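Hurkance Lunch Prices -- README

Small table of packed lunch prices from shops in Hundilbridge. Collected in June, on foot, mostly before noon. Work in progress.

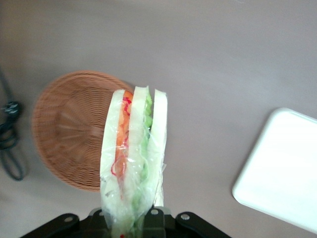
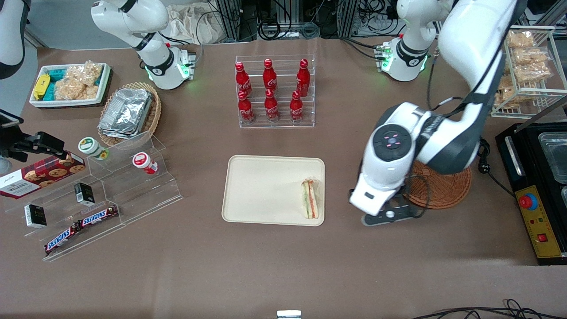 Files: prices.csv, shops.csv, notes.txt. One row per item per shop, 38 shops so far. Prices in cents, tax left out. The item column is free text, sorry, so a sandwich in plastic wrap goes in as "sandwich, wrapped" and a boxed one as "sandwich, boxed" -- dont merge them, the prices differ.

Known problems: Patus rows have no weights. Vlachou rows 100 to 200 were typed twice, drop the second set. Blank price means no tag on the shelf, not free.

To do: drinks, wieghts, Saturday prices.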